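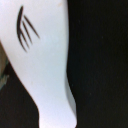

Brown on white: one fat curved stroke, three thin ones running off it.

Clarkulo Forums > Pattern and Print > Everyday things

Printed marks on plain things – who else loves these?

teapotnorth wrote:
Right, I've been meaning to start this one for ages. I love small printed marks on plain coloured things. Cups mostly, but also storage tubs, plastic handles, lids, anything with a smooth surface and one bit of decoration on it. I don't mean all-over patterns, I have plenty of those and they make me tired. I mean one colour for the object and one colour for the print, and then whoever designed it had the nerve to stop.

The brown one is my favourite sort of thing at the moment. Look how the big stroke starts thick and round at the top and goes down to a proper point, and then the three little ones fan out and get thinner until they're hardly there. It looks as if someone did it with a loaded brush in one go. I've been trying to copy it on scrap paper and I can get the curve but I can't get the ends. Mine all finish in a blob!

So, what have you got? And does anybody know how you would paint a mark like that on a plastic tub so it stays put?

greyjumper_51 wrote:
Oh I'm so in. I get the same feeling about plain things with one mark. My kitchen shelf is all plain beakers and there is exactly one with a little leaf on it, and guess which one gets used every morning.

I see feathers in your brown one, by the way. Or a comb. The longest line is at the top and they get shorter going down, like the edge of a wing.

mossandmarl wrote:
Feathers for me too. Or a fork that's been left out in the wind.

I'd say your blobs are the brush. You want a rigger or a liner, the long thin sort sign writers use, and you want to be lifting it before you think you need to. Start with the belly of the brush flat down and come up on to the tip as you pull. Do a whole sheet of them. They get good somewhere near the bottom of the page and then you ruin the last two by being pleased with yourself.

lidless wrote:
Going to be the grump here. I think brushy marks on moulded plastic look a bit daft. Plastic is smooth and even and made in a mould, so why pretend somebody stood there with a pot of ink? Give me a hard edge and a flat shape. Stripes, dots, a block. Things that look as if a machine printed them because a machine did.

teapotnorth wrote:
@lidless but that's exactly why I like it! Smooth white curve, everything very calm, and then this lively little flick in dark brown. If the whole thing was hand-made and wobbly I don't think the mark would do anything for me. It needs the plainness behind it.

Also the brown matters. Black would have been too much. Brown on cool white is lovely, like coffee on a saucer.

lidless wrote:
I'll give you the brown. Brown is a very underrated print colour.

I still say stripes win.

pennyloaf wrote:
Stripe person here, hello! Long-time reader, hardly ever post, but I can't sit this one out.

My weakness is stripes on anything tapered, because a stripe on a tapered shape is never straight once you look at it from close up. Lay it out flat and you'd need to draw an arc to get it to sit level all the way round. I worked this out the hard way when I cut straight strips of masking tape for a cone-shaped planter and every single one went up at one end like an eyebrow. I had 10 strips of tape on that thing and they all had to come off again.

And short stripes are better than full rings! If a band goes all the way round it turns into a hoop and you stop noticing it. If it stops partway, with a nice square end, your eye goes looking for where it carries on. Orange with a pale cool colour is my dream pairing for this, something between grey and the weakest possible teal, and a few of them stacked up one over the other, not all the same length.

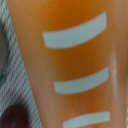
I would have a whole cupboard in that and never get bored. The warm and the cold sit so well together, and because the pale colour is nearly grey it doesn't shout. I tried the same idea with bright white on a red tub and it looked like roadworks.

mossandmarl wrote:
"Like roadworks" has finished me off.

You're right about the arcs though. The trick for tapered things is to roll them. Lay a big sheet of paper on the table, put the cup on its side, and roll it slowly while you run a pencil along by the rim and then again by the base. You get a curved shape like a slice of a big flat ring. That's your wrapper. Any line you draw that follows the top edge of the wrapper will sit level when you wrap it round.

pennyloaf wrote:
I wish I'd known that in May when I was peeling tape off a planter with my teeth.

greyjumper_51 wrote:
Orange, though? I find orange so hard to live with. I had orange plates once and everything I put on them looked unwell, particularly ham.

pennyloaf wrote:
Plates, agreed. Cups are different, you're not looking at food against it. And orange does something nice on a curve if it's a bit shiny. It goes quite red in one part and nearly peach in another depending on the light, so you get several oranges for the price of one. A matt orange just sits there.

lidless wrote:
Ah, now I'm the other way round on that. Matt every time. Gloss shows every fingerprint.

teapotnorth wrote:
Could we have one thing lidless likes please, for the record

lidless wrote:
Brown ink. Square-ended stripes. Matt white. The old Plurico beakers with the single dot near the base, which I would walk a long way for.

teapotnorth wrote:
THE DOT BEAKERS. Yes! I have 2 of those, a green one and a sort of mustard. I got them from Uçar, the little household shop by my mum's old flat, and they had a whole crate at the back with the lids missing. I should have taken the lot. The dot on the green one has nearly worn off now, which brings me back to my question about making things stay put.

saltglaze_sid wrote:
Depends what you're painting, what it's made of and how much it gets handled. For a storage tub that lives on a shelf I'd do this:

Wash it in warm water with washing-up liquid and rinse it really well. Dry it with something that doesn't leave fluff.
Rub only the patch you're going to paint with very fine wet and dry paper. You're after a dull patch, no scratches you can feel.
Wipe it down again and keep your fingers off.
Plastic primer, thin. Leave it overnight even if the tin says less.
Paint your mark with enamel. Leave it a week before anyone picks it up.

And don't do it on anything you drink from, or at least keep well away from the rim and the inside. That goes for any of these paints.

teapotnorth wrote:
A week! I'm going to have to hide it from myself. But thank you, that's just what I was after. Does the primer show round the edges of the mark?

saltglaze_sid wrote:
Use a clear one. If you rub a patch bigger than the mark you'll see the dull bit round it on a shiny tub, so either keep it tight or make the dull patch a neat shape and pretend you meant it. On a matt tub it hardly matters.

lidless wrote:
Another point to matt, I believe.

mossandmarl wrote:
I don't fully agree about enamel. It's tough, yes, but it's thick, and for those thin tapered ends you want something that flows. I'd thin it a bit, or use an acrylic ink over the primer and put a clear coat on top. You'll never pull a line down to nothing with enamel straight from the tin.

saltglaze_sid wrote:
Fair, thin it. I wouldn't go with ink on a tub though, I've had it bead up on me and slide about like water on a greasy pan. Even over primer.

mossandmarl wrote:
Mine's been fine, but mine's also on a biscuit tin, so perhaps not much use as evidence.

pennyloaf wrote:
For stripes you can skip all of this and use vinyl. Draw it on the wrapper shape that mossandmarl described, cut it with a craft knife, round the corners the tiniest bit so they don't lift, and press it on from the middle outwards. I'm doing a set of three on an orange plant pot this weekend – longest at the top, the rest tucked in under it towards the right. I've already decided on the pale grey-blue and I'm far too excited about it.

greyjumper_51 wrote:
Rounding the corners! But you said square ends!

pennyloaf wrote:
Square with the tiniest bit taken off. You'd still call them square. I have thought about this more than is healthy.

greyjumper_51 wrote:
I might be coming round to orange. Only on a plant pot, and only if it's nowhere near the ham.

teapotnorth wrote:
Update from me, 10 Feb 2024. Bought a liner brush, filled a whole pad, and I've got the points! Lifting early was the answer, I was hanging on far too long. The three thin strokes are coming out lovely. The big curved one is now the trouble, I keep running dry halfway down and getting a bald bit.

mossandmarl wrote:
More paint on the brush and go quicker. Load it right up, touch it once on the edge of the pot, and don't stop to look.

teapotnorth wrote:
Will try it tonight. The tub is primed and on top of the wardrobe where I can't get at it.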